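Wrist camera policy scores great on the training PC, falls apart when the cables have moved. Is my result worthless?

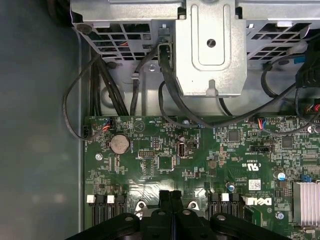
Asked by Snædís Zoëga, October 29, 2023

Hi all, long-time reader, first question, sorry if it rambles a bit!

I'm doing a small project on taking old desktop computers apart with an arm. The bit I've been given is the approach: get the gripper from wherever it happens to be hovering to a spot just over a chosen part, let's say the coin cell or one of the memory latches, using only the wrist view. No overhead camera, no depth. I recorded 300 demonstrations by hand over most of April and trained a fairly plain imitation model on them (behaviour cloning, a small image encoder, nothing clever).

On the machine I recorded with, it's lovely. It goes to the battery and stops where I want it nearly every time, and I was so pleased I told my supervisor the same afternoon. Then Baldur Ingvarsson, who shares the bench, shoved the black cables over to the other side while he was looking for a screw, and the thing just wandered off. It headed down towards the memory slots and sat there. Put the cables back, fine again. Move them, hopeless.

So I did 14 runs with the cables moved about by hand between each one, and it got to the battery in five. My questions are:

1. Is it looking at the cables instead of the battery? How would I show that properly?
2. Do I need loads more demonstrations? I really don't fancy another 2000.
3. Can I still write up the first result, or is it rubbish now?

I'm using the Kolham recording scripts if that matters, with the crop left on whatever it came set to.

3 answers

Bergþóra Egilsson

It isn't rubbish, but it's a smaller result than you thought it was. What you've got is "works on one computer with the cables where I left them", and you can write that sentence down and be quite safe. I've read papers that claimed a lot more on less.

On question one, yes, I'd bet on the cables, or at least on cables plus that big shiny bracket under the drive cage. Think about what the model sees while it's still a fair way off. The battery is a small round silver thing on a board that's got plenty of other silver bits on it, screws for a start. The cables are thick, black and stand out against the green, and in your recordings they never moved relative to the battery. If I were a lazy network I'd use the cables too.

To show it properly, do a swap test. Keep the start position of the arm fixed and change one thing at a time:

cables moved, everything else the same
cables the same, battery covered with a bit of green card
both changed

If it still drives happily to the covered battery, you've got your answer and a very nice figure for the write-up. Do the same number of runs for each and decide that number before you start. Fourteen is all right for a first look but I wouldn't hang a percentage on it. Just say five out of 14.

One more thing, please don't shuffle the cables yourself for every run if you also know which condition you're in. I did that for my own project and I'm fairly sure I was being kind to the one I liked. Get Baldur to do it, he's clearly got the knack.

As for more data, you want different data before you want more. I had a sorting task (plastic clips, very dull) where I threw away more than half of what I'd recorded, re-did 700 with the background changed every few tries, and it beat the bigger set easily. Can't promise it'll carry over to yours, different task and a different camera, but I'd try that well before sitting through 2000.

Comment from Snædís Zoëga: The green card idea is brilliant, thank you! I've got some in the drawer. Will do it on Monday and report back.

Comment from Bergþóra Egilsson: Matt card if you can. Shiny card catches the light and you'll be chasing that for a week, ask me how I know.

Shireen Mahlangu

Agree with all of that, just want to add something on the crop as you mentioned Kolham. Look at what the model is being fed after the resize. Save one out and open it full size on your screen. When I did this with mine the part I was after had shrunk down to a few grey dots and I'd been blaming the training for ages! If your battery comes out as a smudge then no amount of shuffling is going to teach it to look there, and a tighter crop might fix half of this by itself.

Also, do you hold out a whole computer for testing? You said "the machine I recorded with" so I'm guessing there was just the one. Even two more, different makes, with the battery somewhere else on the board, would tell you loads. I'd keep one of them completely out of the training and not touch it until the end. It's horrible when the number comes back low, but it's the one people will ask you for.

Comment from Snædís Zoëga: Just the one, yes :( I can get hold of an old Raninus tower, I think. And I checked the crop, it's bad. The battery is a pale blob.

Comment from Shireen Mahlangu: There you go then. Fix that first and re-run your 14 before you change anything else, or you won't know which bit helped.

Þórarinn Nørgaard

just tie the cables back with a zip tie. we do this on all ours, takes two seconds and works every time

Comment from Bergþóra Egilsson: Fine if you want the battery out, less fine if the whole question is whether it copes with cables.

Comment from Þórarinn Nørgaard: fair enough, didnt read that far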